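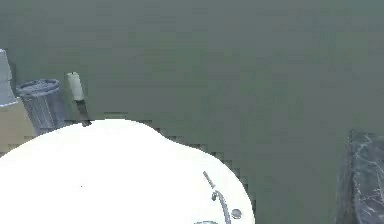 Skirnow Children's Science Club – Water Team

Where does the water go?

When you wash your hands, the water runs down a pipe. Under the sink the pipe has a bend, like the letter U. A little water always stays in this bend.

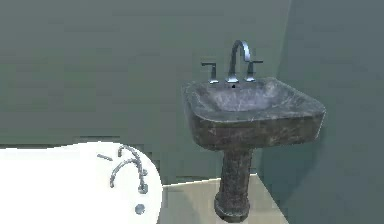
The water in the bend works like a small door. It stops bad smells from coming back up into the room. After the bend, the pipe goes down to a bigger pipe below the street. In the town of Prikine the big pipes are 44 kilometers long!
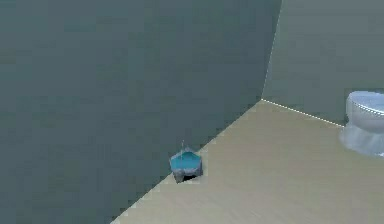
Two walls meet in a corner.

Many pipes are hidden inside walls. Can you hear them at home? Put your ear on the wall and listen.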